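Gustent Towels: a small collection about folding terry cloth

Hello, and thank you for stopping by. Gustent Towels started at Areeba Siddiqui's kitchen table in October, when she and Telma Riquelme fell into a long talk about why bath towels never come out of the cupboard looking the way they went in. It has grown to 196 short recordings since then, and we are rather fond of it.

What's inside

Each recording begins with a towel left a bit rumpled on a dark green table top and follows it through to a finished fold. We like terry cloth for this. The loops grip one another, so a fold tends to stay where you put it, but they also hide the edges, and a corner can be surprisingly hard to find. The woven border helps a great deal. It lies smoother than the rest, and if you line up the band at one end with the band at the other, you're most of the way to a tidy half. 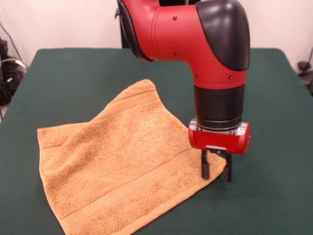 Notes on the labels

"Crumpled" means the towel has at least one raised fold or hump. "Flat" means it has been smoothed all the way to the edges. Philomena Moriarty went through the labels twice and changed 9 of them, mostly caramel towels where the soft pile made it difficult to decide.

Known gaps

There are no hand towels yet, and nothing with a fringe. More than 30 recordings stop after the first fold; look for "half" in the notes column.

Last updated 23rd December. Corrections are very welcome, and Telma reads all of them.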